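Home Help Board > Gadgets & Automation > Cleaning and tidying

Can a robot tidy a bedroom yet? Small stuff, not floors

Posted by Ankica Shehu, 14 October 2026

I've had a robot vacuum for 7 years and I love it so much I talk to it. So naturally I want the next step! What I'd really like is something that picks up the little things: jewelry left on the bed, clothes on the floor, slippers in the doorway. I read that there are home machines with arms now, and I watched a long video of one called the Jostano putting cups on a shelf. It was slow but I was glued to it.

My questions are pretty basic. Could any machine you can buy today pick up a small plastic box of rings and bracelets from a bed and put it in a drawer without tipping it out? And could it make the bed afterward? I don't mind if it takes an hour. I'm at work anyway. Budget is flexible but I can't spend car money.

3 replies

Indrek Sakalauskas

Great question, and I'm happy to say we're closer than most people think. I build arm projects in my garage (currently on my third) and bedrooms are my favorite test because they're so much harder than they look.

Picking up a small hard box is very doable. Two fingers with soft pads, come in from both sides, close gently, lift. The box has a definite shape and doesn't change when you squeeze it a little. Where it gets interesting is when the box is see-through. Depth cameras have trouble with clear plastic and often see whatever is behind it, so the arm may reach too far or too short. Then put that box on a duvet with a busy print and the poor thing has to work out which edges belong to the box and which belong to the fabric.
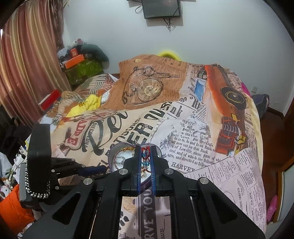
The other headache is anything thin that dangles. Chains and beads slide around, catch on the fingers, and come along for the ride when the arm backs away. My last build, which I named Boychuk, could lift a box of earrings 30 times in a row on a bare desk. On a quilt it was a different story, because the surface sinks when you push on it and the box tilts. I had the best luck going in low and slow, with the fingers almost flat to the cloth.

Making the bed is the hard part. A duvet bunched up over other bedding has no fixed shape at all, and the arm has to find a corner before it can do anything useful. I've seen it done in labs and it's wonderful to watch, but I wouldn't buy a machine for it this year. If you like tinkering, a starter arm from Nernance is a good way in. Mine cost 1513 dollars with the pads, and I have had more fun with it than any car.

K. from the third floor

no. get a dish for your rings

Ankica Shehu

Thank you Indrek!! I never would have thought about the print. My duvet has flowers all over it, so I'll put a plain blanket down if I ever get to try one. I'm so tempted by the starter arm now. Does it clamp to a nightstand or does it need a real bench? Also what do you use for the pads, something from a hardware store or did they come with it?

Indrek Sakalauskas

Nightstand is fine if it's heavy, mine walked itself off a light one. The pads came with it and they're soft enough for jewelry boxes. Start with something you don't care about, like an empty soap box, and leave the chains for later. I'm rebuilding the wrist in November and will post how the quilt tests go!

Filed under: home robots, bedroom, small items, DIY arms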